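Two-Arm Bench Helper: Project Report
Sadia Sandhu and Finn Hamann
Supervisor: Carola Stöcker
Submitted 28 Apr 2018

1. Aim

We wanted to build a pair of small robot arms that could handle soft objects on a bench. Most student arms in our department pick up blocks or cups. Fabric moves when you touch it, so we chose a tool pouch as the main test object. The arms were built in the shared workshop at Pletmont, where we had a bench and a locker for the semester.

2. Parts and build

Both arms use the same set of printed brackets and hobby servos. The gripper fingers are black with a textured inner face. Our first fingers were smooth and the fabric slid out of them, so we redrew the part and printed it again. Each finger takes 264 minutes to print at the setting we used.

The budget was 200 euros per arm. We went over on the second one after stripping the gears in two servos. Ludger Voß lent us a bench power supply, and the wiring follows his suggestion to run motors and logic on separate lines.

A small camera sits at the wrist and looks down past the fingers. We tried it on a post beside the bench first, but the arm blocked its view.

3. Control

The arms are driven by hand with two controllers. The software, which we called Flanora, records joint positions and camera images together. It limits the gripper motor to 700 units on our current scale. Above that the finger mounts begin to bend.

4. Handling the pouch

The pouch is black fabric with orange binding, and we left tools in it during the runs. One finger presses on the near end while the second gripper comes in from the right. The fabric bunches up at the finger, which makes it hard to judge the grip from the camera image alone.

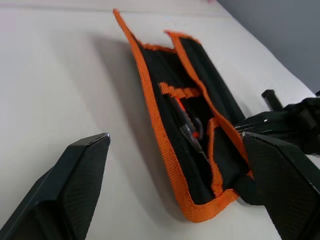
5. Results

We did 12 runs. The pouch was opened and closed again in seven of them. In three the flap slipped, and in two the arms touched and we stopped.

6. Next steps

Zixuan Tang will take over the arms in May. The wrist cable needs a clip, and the bolts on the gripper should be replaced with shorter ones. The print files and wiring plan are in the locker on the Fidier drive.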